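Is paying extra for a "pre-tuned" piano bench delivery worth it?
Posted in Home & Moving

I'm moving an upright from Clestovgate to Bedudmont in March. Drukance quoted me $675 for the move, plus a "climate settling package" that brings it to $1,309. They say the piano has to rest in their storage for 20 days or the tuning won't hold. It sounds made up to me — has anyone paid for this and noticed a difference?

Aranka Vida
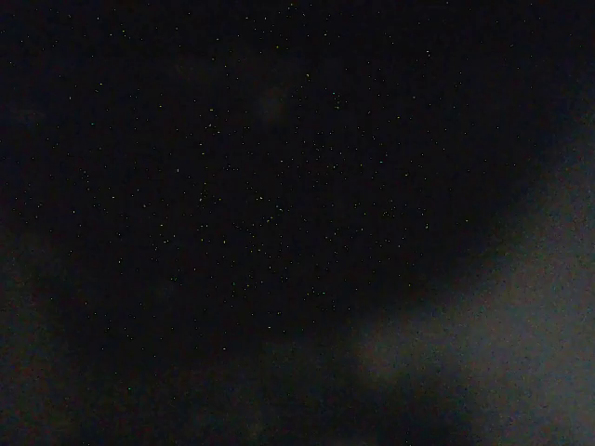 Kulap Panyasiri
A piano does need time to settle, but in the room where it's going to live. Sitting in a warehouse gets it used to the warehouse. Wait a few weeks at home, then call a tuner. I'd ask them to put the humidity of that storage unit in writing and see how fast the package disappears.

I'd also want to know what the $675 covers. Mine left out the stairs, and I had 2 flights. 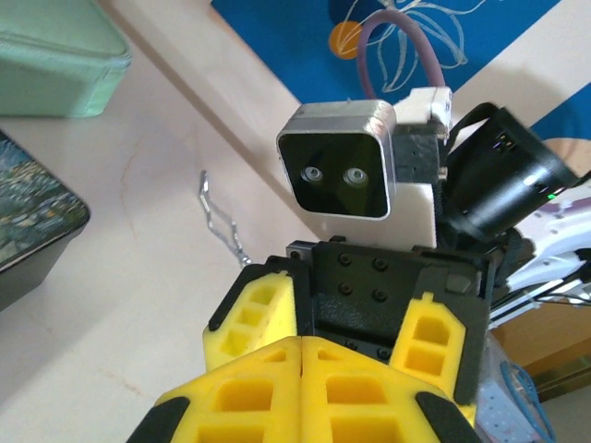
Rungnapa Kaewsai
Stairs were extra for me too. I did pay for a package like that with another mover and had to get it tuned again anyway. Maybe it helped a little? I doubt it.

Paweena Limsakul
just get a keyboard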